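Bench Practice Working Group – Minutes

July 13, 2022, Skatbridge site, small meeting room

Present: Cristian Arango (chair), Inès Leclerc (notes), one each from Jolley and Turunen
Apologies: Sirnham

1. Minutes of the May meeting
Accepted with one spelling fix.

2. Work surface
The draft rule asks for a fabric-covered board on every two-arm bench, clipped at the edges. Jolley asked if clips could sit inside the reach of the grippers. Agreed: edges only, handles folded flat where the clip allows it. Inès to reword 2.3.

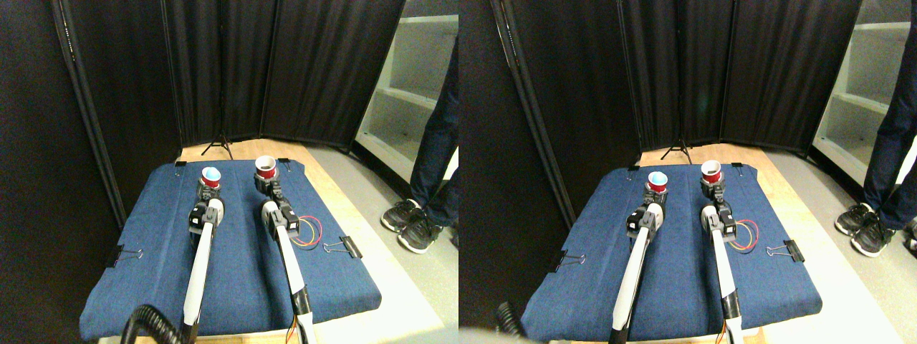

Item 2: two-arm bench with denim-covered board, cup in each gripper.

3. Cables
Long discussion. Turunen wants all loose wiring off the board before a run starts. Cristian would accept wiring on the board if it is tied down and marked on the bench sheet – the draft currently says neither. Left open until Sirnham can comment. Cables at the arm base to be checked every 7 days, as before.

4. People near the bench
Draft distance is 600 mm from the table edge while the arms are powered. Jolley thinks this is too short for visitors.

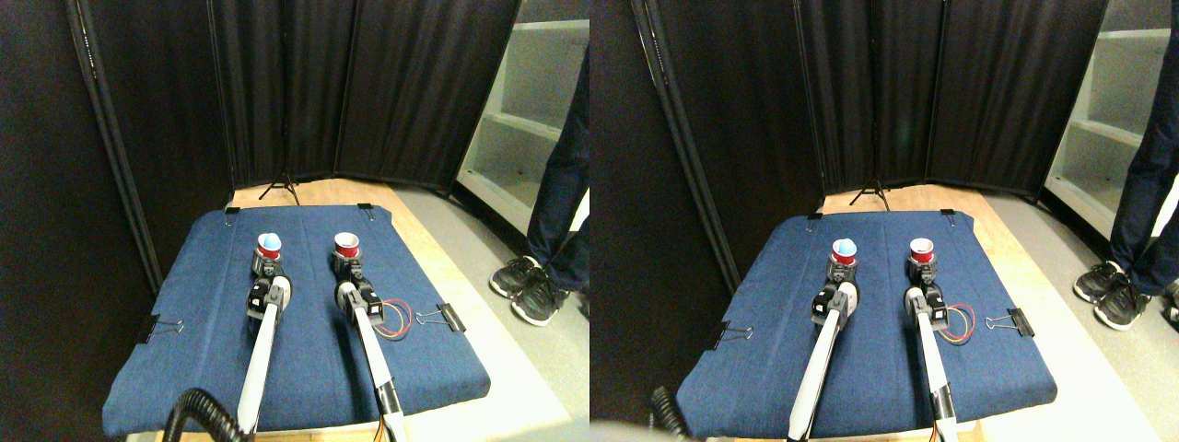 Cristian said visitors should be a separate clause, and Inès will write one. The 600 mm figure stays for trained staff. Screens behind a bench do not count as a barrier under this section.

5. Run logs
Turunen has returned 88 logs on the new form. Drops and regrasps are still being entered in the same box. Form to be split.

6. Next meeting
By phone, date to be set by Inès.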